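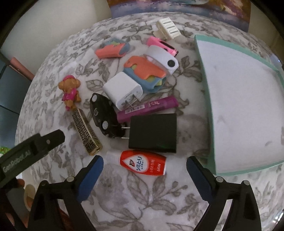 Progress report to Luminița Vasiliu, Lutano small grants
Project: Tinum, a tidying helper for the home
Date: Jan 29, 2021

Dear Luminița,

Thank you for being so patient with us over the winter, and for the kind note you sent with the second payment. It was read aloud over tea and has been on the workshop door ever since!

When we last wrote, in July, the plan was to have the arm picking up small household things by hand control first, and only then to let it try for itself. We have stuck to that, and most of this report is about the first half, the hand-held grippers. Shufen Ye has taken on nearly all of the practice at home, and Rachid Bensaid and I have been on the workshop side, mostly with screwdrivers and a great deal of tape.

Shufen's way of working is simple. She spreads a mixed lot of small things on a patterned cloth, sets the tray nearby, and moves them across one at a time with the gripper. We did try plain grey card at first, but it made life too easy, and no home we know of looks like that. Bottles on their sides are still awkward (they roll if the pads close a little off centre), and soft toys are a pleasure. Plugs and chargers sit somewhere in between – the body is easy to hold, the prongs get in the way.
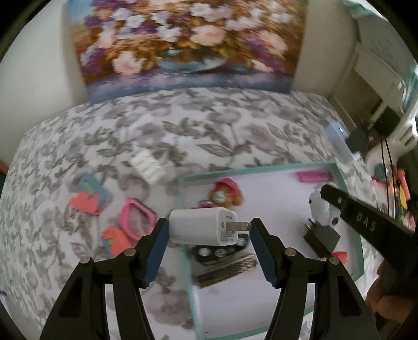
A white charger held between the blue pads, over the open box.

We have now logged 800 pick-ups, against the 100 we promised you for this stage. I should say that a good many of those were repeats of the same few items, so please don't read too much into the total. Rachid has sorted them by shape, and there are 19 kinds of object in the list so far. Flat things are the weak spot. Foam puzzle pieces lying flush on fabric can take several goes, and Nouhaila Hajji is cutting some thinner pad tips for us to try.

The Ikby controller board gave us a bad fortnight. It kept dropping its connection whenever both motors ran together, and we blamed the cable, then the software, then each other. Živko found a tired connector in the power lead and replaced it, and it has behaved since.

On money, we are a little under on parts and a little over on pads, which wear faster than we had allowed for. I would like to move £8 a month from the parts line to cover them, if you are happy with that. The Nasr motors are paid for in full and the receipts are in the folder.

Next we will fit the new tips, go back over the flat items, and then mount the gripper on the arm itself. You would be very welcome to come and see it, and there will be cake.

With warm wishes,
Živko Nikolaidis and all at the Tinum bench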